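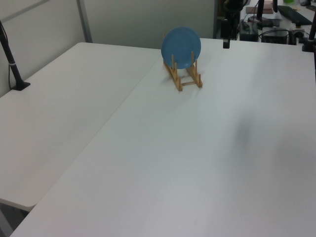
白色桌面上的浅色木质碗碟架,架上立着一只蓝色盘子。

栏目:材料与居家 / 深度

餐具自然沥干涉及三个过程:重力排水、液膜破裂和蒸发。前两个过程在最初几分钟内基本结束,余下的时间几乎全部用于蒸发。厨房用品的设计讨论多集中在外观与收纳量,对后一阶段着墨很少。

水在釉面上的行为取决于接触角。洁净的釉面亲水,水铺展成薄膜,排走较快,残留量小;表面有油脂残留时接触角增大,水收缩成滴,附着在盘沿和圈足处。同一只盘子洗净程度不同,沥干时间可以相差一倍以上。漂洗水温也有影响,热水漂洗后陶瓷自身的余热会参与蒸发,厚胎餐具尤为明显。

摆放角度是第二个变量。盘面接近竖直时,重力沿盘面的分量最大,但两盘间距过窄会形成毛细桥,水滞留在接触点附近。产品设计师伊敦·诺丁(Idun Nordin)为拉斯比(Lasby)公司修订碗碟架槽距时,把大盘区与小盘区分开处理,大盘区隔槽使用。她的理由是槽距应按盘沿厚度加上气流通道计算,“多数图纸只算了前一项”。

圈足是常被忽略的部位。碗倒扣时,圈足内侧成为一个浅池,水深不大,却几乎没有排出路径。部分厂家在圈足上开一道缺口,Kakano系列的饭碗即采用这种做法,缺口宽4毫米,烧成后边缘需要单独打磨。

蒸发速率由表面水汽压与环境水汽压之差决定,并受气流控制。厨房相对湿度较高时,静止空气会在盘面附近形成饱和边界层。把架子从墙角移到空气流通处,效果通常好于更换架子本身。封闭式消毒柜如果没有排湿口,断电后柜内湿度会回升,不宜立即放入未沥水的餐具。

架体材料各有取舍。不锈钢不吸水,焊点处若钝化不足仍会出现锈斑。塑料导热差,接水盘易积水垢。木材吸湿,接触点能吸走少量水,但含水率长期偏高时会发霉、端面开裂。木材横纹方向的干缩率远大于顺纹方向,槽口因此会随季节变化,冬季供暖期偏松,雨季偏紧。木工艺顾问于尔娃·尼高(Ylva Nygård)建议未涂饰的木架每周离水晾置一次,端面薄涂食品级矿物油,槽底不涂,以免油膜转移到瓷面。

胶合处的耐久性取决于胶种。普通白乳胶遇水软化,交联型胶粘剂表现较好。榫接结构即使胶层失效,仍可维持形状,维修时清除旧胶后重新上胶即可,夹持时间按胶粘剂说明执行。

布巾擦干能够缩短时间,代价是引入新的变量。棉布反复使用后含水量上升,微生物负荷随之增加,应每日更换并彻底干燥。亚麻吸水快、放湿也快,掉毛较少,适合玻璃器皿。超细纤维布去水痕效果好,但不耐高温洗涤,柔顺剂会堵塞纤维间隙,降低吸水能力。

水痕本身是溶解盐类的析出物,主要成分为碳酸钙。硬水地区可在最后一次漂洗时加入少量白醋,再用清水过一遍。金边和釉上彩餐具不适用此法。

下期内容:铸铁锅的干燥与防锈。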